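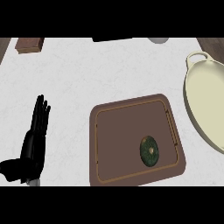 Black robotic hand over a white marbled tabletop

So I finally got myself out to the open day at the Priltside power station, 106 miles each way, and I'm glad I went before they shut the thing down for good. I've been griping about coal policy on this page for years and had never once stood inside a coal plant (my brother-in-law likes to bring this up).

They took us around in groups of 4, hard hats and orange vests, starting at the rail spur where the cars come in from Sitham. Half the track is rusted over now. Our guide put in most of his career there and he didn't sugarcoat it – the plant used to carry 200 people on payroll and it's down to 100, with the rest waiting on a letter. He wouldn't say a word about Washington, either party, and believe me I tried!

The turbine hall is loud. I mean you feel it in your teeth. We got maybe ten minutes in there and I could have stayed an hour. The control room was a letdown, mostly beige panels and a coffee maker, but a lady in my group asked who pays for the scrubbers they put in right before the closing was announced, and the answer was the ratepayers, meaning her and me. She had a few things to say about that and so did everybody else.

Lunch was chili in the union hall over in Diltport. A fellow from Lappalainen, the outfit bidding on the site, handed out flyers about battery storage and got some pretty hard questions about how many jobs come with it. He said the numbers would be out in April. We'll see. I kept the flyer.

If they run another tour, wear real boots. Parking is on the gravel lot behind the substation, and the sign for it is on the wrong side of the road.

Contact | Posted 17/11/2020 | Copyright, all rights reserved | Back to top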